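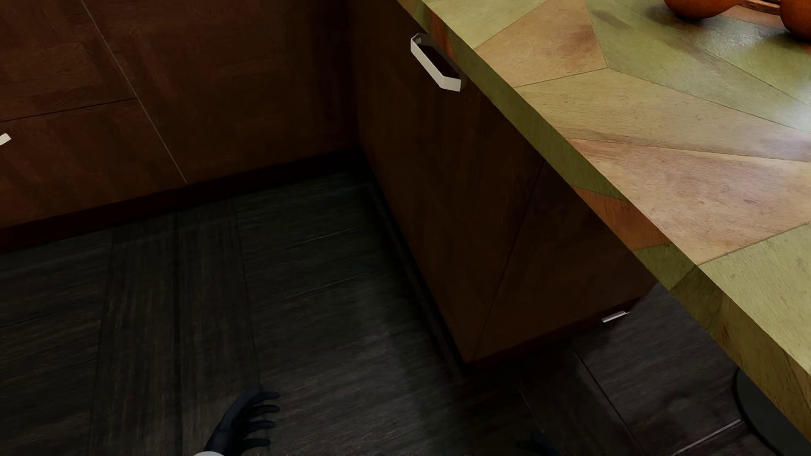
A simulated kitchen from the Nostora training library, with a patchwork wood countertop and dark plank flooring. Image: Rurudgate

Rurudgate has opened general sales of Nostora, a library of simulated household rooms intended for teams that train and test home robots. The release became available in March, following a trial period with a small group of customers.

The library contains 1,885 room layouts, most of them kitchens. Each layout can be loaded with a customer's own robot model, which then operates the cabinets, drawers and appliances in the room under software control. Customers may change the finish of counters, floors and cabinet fronts, move the light sources, and place household objects on work surfaces before a training run begins.

According to the company, the wide variety of surface finishes is deliberate. Robots trained in a narrow set of plain rooms often perform poorly when they are moved to a home with strong patterns, dark floors or reflective counters. Nostora assigns materials to each room by a random process, and some of the combinations would be unlikely to appear in a furniture catalog.

"Our customers asked for rooms that would challenge a vision system," said Bit-na Ki, director of simulation products at Rurudgate. "A handle beneath a heavily patterned counter is a difficult target for a policy that has only seen white cabinets. We want that difficulty to be met in software, where a failed attempt costs a few seconds of computing time."

The product is offered in two forms. The standard license covers the full room library and costs $3,000 per year for a team of up to 20 users. An extended license, priced on request, adds Movska, a companion tool that records each run and sorts failed attempts by type, including missed grasps, contact with cabinet edges and loss of balance. Both licenses include technical support by e-mail and 4 scheduled updates per year.

Baek, a company that develops assistance robots for residential care, took part in the trial. Siriporn Phetsri, who heads its testing group, said the library had shortened the preparation of new test cases. Her team had previously built each kitchen by hand, a task that could occupy an engineer for several days.

Ms. Phetsri also noted certain limits. Movement of liquids and soft materials such as towels is not supported in the current release, and the behavior of drawer slides remains simpler than that of real hardware. Baek continues to carry out final checks in a physical kitchen at its own site before any change is approved for use.

Rurudgate confirmed that improved drawer and hinge behavior is planned for the next scheduled update. Support for soft materials is under study, and the company has given no date for its release. Bathrooms and laundry rooms, at present a small part of the library, will be expanded over the same period.

Teams wishing to review the product before purchase may request an evaluation copy. The copy includes a limited selection of kitchen layouts and may be used for testing only. Universities and public research institutes may apply for a reduced rate. Applications are handled by the Rurudgate licensing office and should state the robot model to be used, the number of users and the purpose of the work.

This site uses cookies to measure traffic and remember your settings. By continuing to browse, you accept our cookie policy. Accept | Manage settings

Contact | Press office | Terms of use | © Rurudgate. All rights reserved. | Back to top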